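The shop was called Pumel and it sold second-hand games, and I went in for a charger. I want that on the record because my sister thinks I went in looking for trouble. I had six quid in my coat and a dead handheld, and there was a charger in the window with the right sort of end on it.

The man had his feet up on a box of steering wheels. He said the charger was six pounds. I said lovely. Then he said did I want the cartridge as well, it went with it, and he slid it over the counter before I'd said a word. Grey plastic, label half rubbed away. You could still read the title, though, and I swear my knees went.

Heturia!

I should explain about Heturia. When I was eleven I had it for one summer, on loan from a girl up our road, and I never finished it. You're a ferryman on this enormous lake, and you take people and goats and what have you from one side to the other, and at night you sit in your hut in a village called Flulau and the game just lets you. There's a fire you can poke. You could poke it for an hour if you liked, and I did. Then in September her family moved to Wales and the cartridge went with them, and I had got as far as the locked island and no further. Twenty-odd years I'd been thinking about that island, on and off, mostly in dentists' waiting rooms.

So I paid my six pounds and ran for the bus.

I'd better say what state I was in at the time, or you won't follow the rest. I was between jobs. I'd been in the complaints department at Tambunan, who did boilers, until they decided they could have their complaints handled in another building by somebody else, and since then I'd been getting up at ten and calling it a routine. My flat was cold. I was eating a lot of crackers. A person in that condition should probably not be handed a game with a fire in it.

It took all evening to charge. When it finally came on there was the little tune, the one with the wrong note in the middle (I'd always thought that was our telly), and then the menu, and on the menu it said Continue.

Well, fine. Second-hand game, somebody else's save. You get those. I once bought a football game with a whole league in it where every team was called Bum. The polite thing is to start your own, and I had my thumb on New Journey, I really did. But I thought I'd have a look first. Just a nose round, like when you're viewing a house and you open the airing cupboard.

The ferryman was asleep in the hut. I woke him up. The other player had 2138 coins, far more than I'd ever managed, and a better boat, and had hung things on the walls. A fish. A painted oar. There was a bench outside that I'd never seen before, and when I pressed the button by it he sat down and looked at the lake. I sat there with him till my tea went cold.
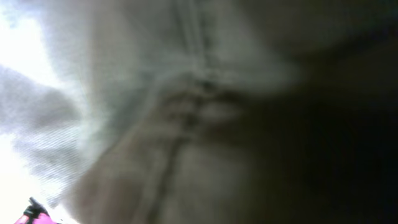 Then I found the logbook. You remember, or you don't, that Heturia let you write in the log. Twenty letters a line, picked out one at a time with the arrows, so slow that you'd have to be very bored or very fond of the thing to bother. I'd written BUM in mine, I think. It was that sort of age. This player had written pages of it.

GOATS TODAY. BAD ONES.

WIND UP. STAYED IN.

POKED FIRE.

I laughed out loud, on my own, in a blanket. It went on and on like that, entry after entry, a whole life of goats and weather. Whoever it was never mentioned themselves. But about halfway through there was a gap, you could tell from the day numbers, because the game kept its own count and it jumped from day 400 to day 859 with nothing between, and the first line after the jump said BACK. SORRY ABOUT THAT.

Sorry to whom? I kept looking at it. To the goats, I suppose.

After the gap the entries got shorter and the spelling got worse, and there was a good deal of sitting on the bench. And then the last one, which I'll give you as it was:

ISLAND TOMORROW. GOT KEY.

That was the end of the log. I looked in the bag and there it was, the key, between a rope and some cheese. I had hunted for that key for a whole summer. I'd dug up the churchyard for it. I'd given a goat to the hermit, twice, on bad advice from the girl up the road. And somebody had simply got it, and written it down, and put the ferryman to bed.

Now, my sister says any normal person would have got straight in the boat. She said so on the phone the next morning, with the kids yelling in the back, and I said yes but it isn't my key, and there was a long pause and she asked if I'd been out at all that day.

I did go out. I went back to Pumel. I thought the man might know where the cartridge had come from, and he might have, too, but he said they came in by the boxload and he didn't ask, and did I want a steering wheel. I asked if he'd ever played it. He said he didn't like games. He'd wanted to do bicycles.

For a week I left it alone. I applied for two jobs and got told no by one of them. I had the boiler looked at. In the evenings I'd switch the game on and do a bit of ferrying, nothing much, only what needed doing, and I'd put the coins in the tin with the others and poke the fire and switch off. I was careful with everything. I never moved the fish.

And then one night there was a passenger on the jetty at Flulau that I didn't recognise, an old woman with a parcel, and when I asked her where to she said what they all say, which is Across, Please. Only she didn't get off at the other side. She stayed put in the boat with her parcel on her knee, and every time I pressed the button she said, Across, Please. I tried the north shore. I tried the mill. It was getting dark in the game, with the lamps coming on along the edge of the water, and there was one place left to take her.

I got up and made toast and ate it standing. Then I sat back down and turned the boat round.

I'm not going to say what's on the island. It's quite small. She got off, and she said thank you, and I unlocked what there was to unlock and had a look, and I stayed until it got light, which takes ages, they really made you wait for things then. Going home the lake was flat and there wasn't a goat in sight.

The log opened by itself when I got in. I hadn't known it did that. It wanted an entry, and there was the cursor going on and off under GOT KEY, and I had twenty letters. I thought about it for so long the battery light came on and I had to go and find the charger.

WENT. IT WAS LOVELY.

Then I poked the fire, and put him to bed, and rang my sister, who wanted to know if I had any idea what time it was.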